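Home Syllabus Handouts Problem Sets Contact

Handout 4: Sorting Small Objects by Shape
January - prepared by Kenta Arai

These notes cover the sorting exercise for the early mathematics methods course. Read them before the lab. The task uses a small set of solids and flat pieces, a cloth-covered table and one shallow basket. The learner states a rule, then places in the basket every piece that satisfies it.

4.1 Materials

Pieces should differ in more than one attribute. A set in which every cylinder is red and every ball is green cannot show whether the learner is using shape or color. Add at least one object from outside the set, such as a drinking cup, to test how far a rule extends.

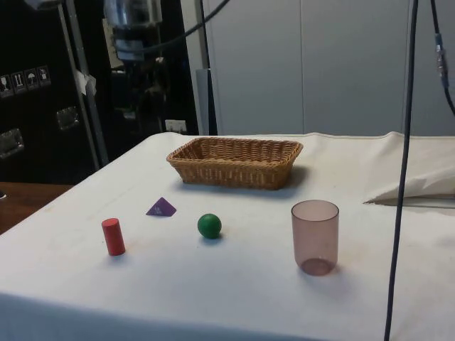 Is a cup a cylinder?
Most cups are closer to a frustum, as the sides narrow toward the base. Accept "cylinder" from a young learner, but record the wording.

4.2 Stating the rule

The rule is spoken before any piece is moved. Acceptable rules name one attribute: "has flat faces," "can roll," "is purple." Rules with two attributes are held back for Handout 5. If a learner changes the rule partway through, empty the basket and begin a new trial.

Ama Alhassan's scoring sheet has one row per trial. Enter the rule in the learner's own words, then the pieces placed in order. Allow 35 minutes for the full exercise, including setup. 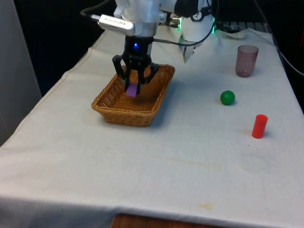
What is recorded when a piece is placed and then taken back out?
Both moves are entered, with the second marked R. The trial is scored on the final contents of the basket.

4.3 Container size

The basket has to hold the complete set in one layer, so that pieces already placed can be checked against the rule.

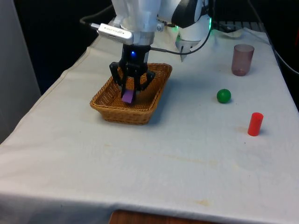 Placement order is scored separately from accuracy. The first piece chosen tends to be the one the learner considers the clearest case, and it should be entered before the others are handled. With a purple block going into a basket that has a plain woven floor, the color contrast is strong and the piece is easy to identify from the observer's seat. Pale or tan pieces are harder to read against the weave - use a darker container for those.

For the lab, bring two completed scoring sheets and one rule that your partner has not tried.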